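Bilolness Community Help > Home Workshop > Buying and Selling

Returning an unopened part after the 30-day window, who pays shipping?
Posted by tallpine83, January 22, 2026

I ordered switch parts from Zedik back in July for a shop project that never got going. The order came to $268 and everything is still in the sealed bags. Their site says 30 days for returns. A friend told me most of these suppliers will take things back later for store credit if you ask. Has anyone done this with Zedik? I also want to know if they make you pay the shipping, and if the restocking fee comes off the total or gets billed to the card. I don't have the packing slip anymore, only the order email.

mrsdell_ohio
I did this last year with an order of $398. You have to write to them first and get a return number. Don't just mail the box. They gave me store credit minus 15 percent, and I paid the postage going back. The order email was fine, they only wanted the order number and the part numbers off the bags. Took two weeks for the credit to show up. The credit expires after a year, so have something in mind to spend it on. If one of the bags is open they will refuse that item and send it back to you at your cost.

gus_t
no idea about zedik but ikeda took mine back no problem

quarterturn
The 15 percent is right for stock parts. Special order items are not returnable at all, even inside the 30 days. Check your email for an "SO" in front of the part number. Orders over $500 go through a different desk and the answer can be slower.

If they turn you down, try the swap board on this site. Sealed parts sell for a little under half of new. List the part number in the title.
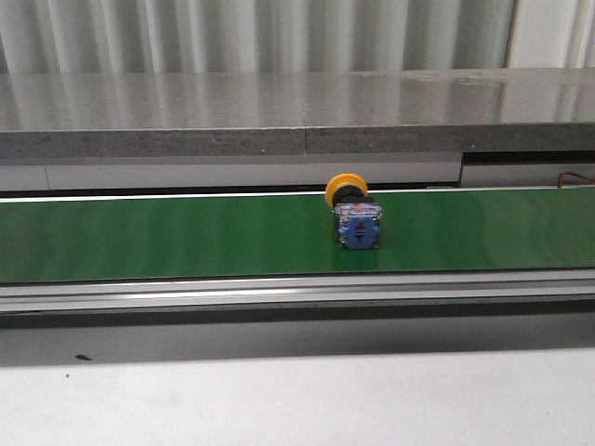 tallpine83 wrote back that none of the part numbers had an SO, the return number had come by email the same afternoon, and the credit would be 15 percent short as mrsdell_ohio said.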